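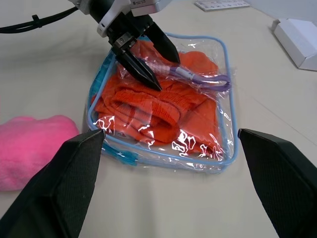 August, bench notes, two-arm cell

Got in at 7:40 and did the morning check before the first run. Both arms homed without complaint. The cell counter stood at 2,195 when I switched on, and I wrote that in the book along with the error count, which was zero overnight because the cell was off overnight.

The job this week is still the pouch with the orange knit in it. One gripper goes to the zipper end, the other holds the bag. The plastic is shiny and the wrist cameras don't like it. I turned the lamp on the wall side down one notch yesterday and left it there today. Glare is still on the lower part of the pouch in the close view, but the zipper pull is easy enough to find because it is purple and the pouch trim is pale blue.

Spent the first hour on finger pads. The left arm's pads had started to slide on the vinyl, so I took them off, washed them in warm water with a drop of dish soap, let them dry on a paper towel and put them back. The Rumwood replacement pads are in the drawer but I would like to get the rest of the month out of these. Screws on the finger mounts went back in by hand first, then a quarter turn with the small hex key. One of them had paint from somewhere in the socket and took a while.

Pad clearance at full open was different from what I had in the file, so I changed it. Close force is set to 200 in the Jastura software, same as last week. I tried a lower setting on the right side and the bag crept away from it, so back to 200.

Coffee at 10. Read the Tustov manual section on cable strain again. It says to check the ties whenever the wrist is taken apart, and it says it twice, on two different pages, with two different drawings. The drawings do not agree about which side the tie goes on. I went with the second one.

Cables after that. On the left arm the thin one from the camera mount hangs in a loop past the elbow, and I want that loop long enough for the wrist to turn all the way and short enough to stay off the bag. Shortened it a little, ran the wrist both directions at slow speed, watched it. Fine. The right arm's cable lies on the table along the forearm. I have been meaning to clip it up. Did not get to it.

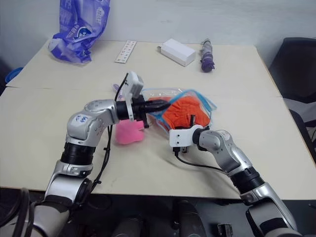 How often does the wrist camera need to be recalibrated?

Every time the mount has been loosened, and otherwise once a month. I do it with the printed board, 61 poses per arm, and it takes most of an hour if I count the part where I look for the board.

So that was the afternoon. Left arm first, since I'd had its pads off and had bumped the mount doing it. The first pass failed at pose 14 because I had left the lamp too low for the board. Turned it up, ran again, passed. Turned it back down. Right arm passed on the first go.

Ran the pouch job at half speed from 2:30 to 4. The seam between the two table sections was on my mind because the bag corner caught there last week. I pushed the sections together and tightened the clamps underneath. No catches today.

Log says 426 grip commands for the session. Two stops, both on the right arm, both the same torque warning at the same joint angle. I wrote to Benmoussa with the log file and asked if that joint is due for grease. Their last answer took four days.

To do: clip the right cable. Order dish soap. Put the calibration board back on its hook, which I have now done, 5:15. Parked both arms, power off at the wall, counter copied into the book.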